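Im Mai hat mir Prusero den Vertrag gekündigt, fünf Zeilen, freundliche Grüße. Ich saß in Kunow in der Küche und rechnete: 400 Euro Rate an die Bank, 165 Euro Nebenkosten, und auf dem Konto noch genau 100. Na bravo!
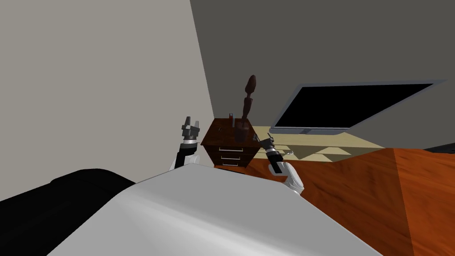
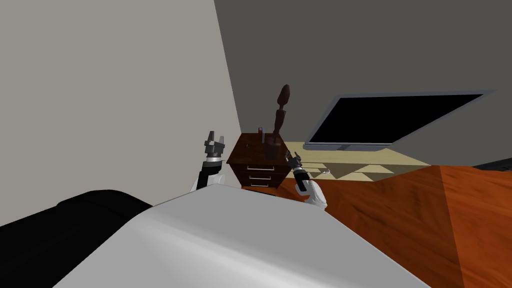

Also rief ich bei der Versicherung an, Restschuld, hatte ich ja mal unterschrieben. Die Dame fragte, ob ich die Wartezeit kenne. Ich sagte ja (gelogen) und wühlte nebenbei im Ordner. Seite 5, ganz klein. »Sind Sie noch dran?«, fragte sie. Ich las und las.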